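The Trarka 100 Round Table

A light wooden table for small offices, corners by the window and meetings that run past lunch 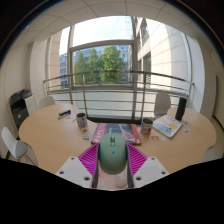
We've been making the Trarka in our Urkthorpe workshop long enough to have strong feelings about round tables, so bear with us. A rectangle always has a head. Somebody ends up there with the laptop and the good chair, and everyone else turns sideways to look at them. Sit the same people at a round table and the talk goes differently! People pass the paper across, they lean in, and the shy one at the back finds there isn't a back.

The name comes from the width. The top is 100 centimeters across, the size Nhyira Baidoo settled on after taping circles to the workshop floor for most of an October and making the rest of us sit round them with our lunch. Smaller circles were cozy but the coffee kept getting knocked. Bigger ones were lovely and wouldn't go through the door of a normal office. Four people fit well, five if they like each other, and two can spread out drawings and still have room for their elbows.

The top

Solid ash, glued up from boards we pick for calm grain, then finished with a hardwax oil. We love this finish. It keeps the wood pale (varnish tends to yellow, and it chips too), it feels like wood under your hand, and you can repair it yourself on a quiet afternoon. The edge is rounded over on both sides, a bit more underneath than on top, which makes it kind to forearms and to anyone who carries one upstairs.

Ash does move with the seasons. The top is fixed to the base through slotted plates so it can swell and shrink as it pleases, and you may notice the screws sitting at one end of their slots in winter and the other in summer. Please don't tighten them hard! Snug is right.

The base

One central column on a four-footed cross, so there are no legs to bang your knees on and chairs tuck in anywhere. Szabolcs Medve drew the foot, and redrew it, and it's still the part customers write to us about most. Each foot has a screw leveler under it with a felt face. Old floors are welcome.

Sizes and details

Top: 100 cm across, solid ash, oiled
Height: standard desk height, levelers included
Base: steel column and feet, powder coated in chalk, moss or black
Assembly: six bolts, one key (in the box), best done by two people
Order code: Trarka 516
Price: 700, base color of your choice, same price for all three

Looking after it

Wipe with a damp cloth and dry it after. Coasters are nice but we don't use them ourselves, and the table in our own kitchen has had a rough life and looks all the better. For a ring mark, rub with a fine pad along the grain, put on a very thin coat of oil, wait fifteen minutes and wipe off everything that hasn't soaked in. Leave it overnight. Lay oily rags out flat outdoors to dry before you throw them away, as they can heat up on their own when bundled.

If yours will stand by a big window, turn the top a quarter every couple of months for the first year. Ash mellows in daylight, and a stack of folders left in one spot will leave its shape behind – it fades back, but slowly.

From people who have one

"We bought it for the meeting room and now all the real work happens there. I've asked for a second." – Kaan Toprak

"Took me and my brother half an hour, including finding the right way up for the cross. It doesn't wobble, even on our terrible floor." – Cauã Furtado

Goes well with

The Vatum stool, same ash and same oil, stacks four high. Also the Baláž pinboard, if you have a wall to spare.

Wood samples and color chips are free. Tell us which ones you'd like and Genivaldo Siqueira will put them in the mail, usually the same day if you catch him before 3 p.m.

Contact the workshop | Delivery and returns | © Trarka, Urkthorpe | Back to top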